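I moved to Irnstead with two suitcases, and in the first month I bought a full set of kitchen things in one afternoon. I was proud of this. The set was cheap and all the pieces had the same color. Of the eight plates I bought, two are alive today. Meanwhile the ugly pot I got from a neighbor, made before I was born, still cooks my rice every evening.

I want to argue for a simple habit: before we buy something for the home, we should ask how it will be repaired. Most of us ask about the price, and then if it looks nice on the shelf. The question of repair comes only when the thing is already broken, and then it is too late to ask it.

In the language I grew up with, we have one verb that means both "to fix" and "to take care." I miss this verb in English. When my grandmother used it about a chair, you could not know if the chair was broken or if she was only putting oil on it. For her it was the same work. I think this is a healthier way to own a chair.

## Small things are the hard case

People agree with me quickly when I speak about washing machines. A washing machine is expensive, so it feels natural to call someone. With small things they laugh. Who repairs a cup, a lamp, a kitchen timer? The hour of a repair person costs more than the object, and the shop on Pillay Street will sell you a new one before lunch.

I understand this, and I have done it myself. But the small things are the ones we touch all day. I lost the lid of a Brundix flask last winter, only the lid, and I wrote to the company to ask for another. They answered politely that lids are not sold alone. So a good steel flask, with nothing wrong in it, became a vase. It is not a good vase. 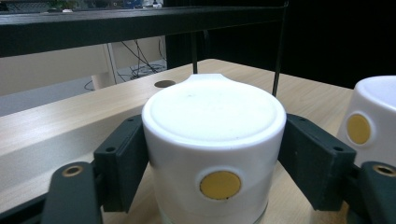 ## What a shop could do

I don't ask that every shop becomes a workshop. I ask for a drawer. The old hardware store in Wandis had one behind the counter, full of knobs, rubber rings and handles, and you came with your broken object in a bag and tried pieces until one fit. I went there four times before it closed. Three times I left with the right piece, and I never paid more than the price of a coffee.

Some people will say that the drawer takes space and earns almost nothing. This is true. A bench in front of a bakery also earns nothing, and still bakers put benches, and people come back to sit there with their bread. A shop that sells you a rubber ring will probably sell you the next pan also.

The other objection is more serious. Repair takes time, and people who work two jobs don't have it. I don't want to give lessons to a tired person about glue. For this reason I put more of the duty on those who make and sell things. If the lid can be bought alone, even a tired person can buy it. If it cannot, the most patient person in town can do nothing.

I am still looking for the lid, by the way. It should be black, with a wide thread, and I would accept another color.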